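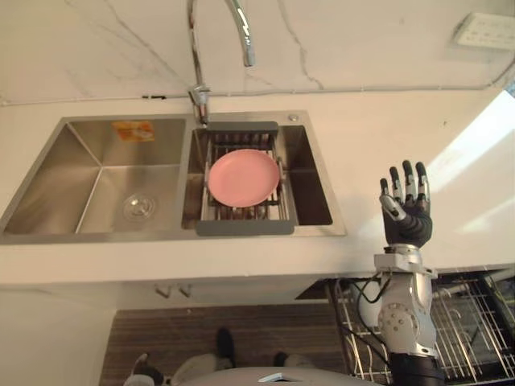 Fotis Mavromatis reckons nobody under sixty will pay for a directory of judges in print, and he told me so when he saw mine on the desk. I've had it since September and I'd buy it again tomorrow.

The book is the Grundora Guide to the Bench, second edition, 621 pages in paperback, and it does one thing very well. You look up a judge and you get the career in order: where they studied, when they were called, which chambers, which courts they sat in and when, and then a short list of the judgments people still cite. No guesses about what the house is worth, no gossip about the children (if you've ever searched for a judge's name online you'll know exactly what comes up first).

I'm a court reporter for a small weekly, so my needs are a bit particular. I want to be sure in thirty seconds that the person about to sentence somebody is the same one who chaired an inquiry years ago, and that I've got the right title. Is it Her Honour, or Mrs Justice? The guide has a two-page table on forms of address inside the front cover and mine is already coming loose from use!

The entries themselves are lovely to read. They're written in plain sentences, with dates where you want them, and the longer ones give you a feel for how a judge's thinking moved over a career. The piece on appeal judges who started out as solicitors runs to 13 pages and I read it on the train in one go, then went back and read it again with a pencil. Jocelyn Gatchalian wrote that section and I'd happily read a whole book by her.

I tested it against my own notebooks, picking 37 judges I've sat in front of. All but two were there, and both of the missing ones were appointed after the book went to print. I found one wrong date, a year out on a call to the Bar, and when I emailed the publisher Mylene Sarmiento wrote back the same afternoon to say it would be put right.

Now the grumbles, which are small. The index goes by surname only, so you can't look up a court and see who sits there. The type in the footnotes is tiny. Tribunal judges get a line or two each, and I'd have liked more on them, as that's where most readers of a local paper will ever meet a judge. There is a companion website, Arilance, with updates between editions, but the login is fiddly and it kept forgetting me on my phone.

The binding has held up well apart from that front table, and it lies flat when open, so you can type with it next to the keyboard.

A third edition is planned and I've already asked for the tribunals chapter to be longer. Mine stays on the desk until then, and Fotis has borrowed it twice.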